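Section 4: Making Caramels and Soft Candy

Read Section 2 (Assembly) and Section 3 (First Use and Cleaning) before you start. The Callilstead Candy Kettle must be washed and run through one plain water cycle before any sugar goes into it.

4.1 What you need

The kettle, with the stirring paddle locked in place
The clip-on probe supplied with the kettle
One Lustum silicone slab mold, or an 8-inch square pan lined with parchment
A heatproof spatula
A dry measuring cup for each dry ingredient
Oven mitts that cover the wrist

The slab mold is sold separately. If you use a metal pan, leave two inches of parchment hanging over each side so that you can lift the candy out.

4.2 Setting up the kettle

1. Place the kettle base on a flat, dry counter. Leave at least 15 inches of open space above the lid vent.
2. Set the inner pot in the base and turn it clockwise until the two arrows line up.
3. Push the paddle down onto the center post until it clicks. Lift it gently. If it comes away, turn it a quarter turn and push again.
4. Clip the probe to the side of the pot. The tip should sit below the fill line and should not touch the bottom.
5. Plug in the base. The display shows two dashes.
6. Press UNITS to choose Fahrenheit or Celsius. The kettle keeps this setting after it is unplugged.

Note: If the display shows E2, the probe is not fully seated in its socket. Unplug the base, push the probe connector in firmly, and plug the base in again.

4.3 Checking the probe

Check the probe before your first batch and again whenever candy comes out softer or harder than you expect. At sea level, water boils at 212°F. At higher elevations it boils at a lower temperature, and your candy settings need to come down by the same amount.

1. Fill the pot with water to the lower line.
2. Select MANUAL and press START. Leave the lid off.
3. Wait for a full rolling boil, then let it boil for five minutes.
4. Read the display and write the number down.
5. Subtract your reading from 212. Hold UNITS for three seconds, enter the difference with the arrow keys, and press START to save it.

Pour out the water and dry the pot completely before going on.
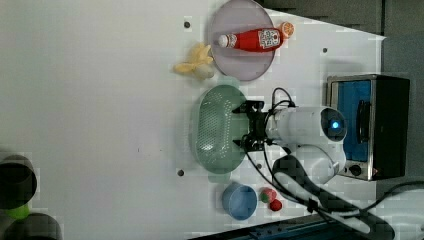 4.4 Basic caramel batch

Ingredients for one slab:

200 grams granulated sugar
200 grams light corn syrup
1 cup heavy cream
4 tablespoons unsalted butter, cut into pieces
1/2 teaspoon fine salt
1 teaspoon vanilla extract

1. Add the sugar, corn syrup, cream, butter and salt to the pot. Hold back the vanilla.
2. Wipe any sugar off the inside wall of the pot with a damp pastry brush.
3. Select CARAMEL. The display shows 245, the default finish temperature for a soft chew.
4. To change the texture, use the arrow keys. Choose 242 for a softer caramel and 248 for a firmer one.
5. Press START. The paddle begins to turn on low.
6. Leave the lid off. The mixture will rise as it boils and should stay under the upper line. If it goes above that line, press PAUSE, wait for it to drop, and press START again.
7. When the tone sounds, press STOP. The heat and the paddle shut off together.
8. Add the vanilla, stand back from the steam, and stir by hand with the spatula until it is mixed in.
9. Put on the oven mitts. Pour the caramel into the mold in one steady stream.

CAUTION: Boiling sugar sticks to skin and causes deep burns. Keep children and pets out of the kitchen while the kettle is running. Never taste from the pot.

CAUTION: Do not scrape the last of the caramel out of the pot into the mold. Scrapings can carry sugar crystals that turn the whole slab grainy.

Do not double this recipe. The pot is sized for a single slab. A double batch will boil over onto the heating plate and may damage the base.

4.5 Cooling and cutting

1. Leave the slab uncovered at room temperature for four hours. Do not move it during the first hour.
2. Turn it out onto a cutting board lined with parchment.
3. Rub a long knife with a little neutral oil.
4. Press straight down to cut. Do not saw.
5. Wrap each piece in waxed paper and twist the ends.

Wrapped caramels keep for two weeks in a closed tin. In humid weather they soften sooner. If you are making them in November for holiday gifts, freeze the wrapped pieces in a sealed bag and thaw them in the bag, unopened, so that moisture does not collect on the candy.

4.6 Dipping apples

The caramel setting can also be used for apples. Cook to 240 and let the pot stand for three minutes with the heat off. Apples should be at room temperature, dry, and free of wax. Tilt the pot slightly, turn each apple once through the caramel, and hold it over the pot until the dripping slows. Set it on buttered parchment.

If the caramel slides off, the apple was probably waxed or damp. If it gets too thick to coat, select WARM for two minutes and stir.

4.7 Problems and fixes

Caramel is too soft to hold its shape: Return it to the pot with two tablespoons of water, select CARAMEL, and cook to 248.

Caramel is too hard: Return it to the pot with 1/4 cup of cream and cook to 242.

Caramel is grainy: Sugar was left on the wall of the pot. Melt the batch with 1/4 cup of water and brush down the wall before it boils.

Paddle stops during cooking: Press STOP and unplug the base. Let the pot cool before you touch the paddle, then check that it is locked on the post.

For brittle and other hard candy, go to Section 5.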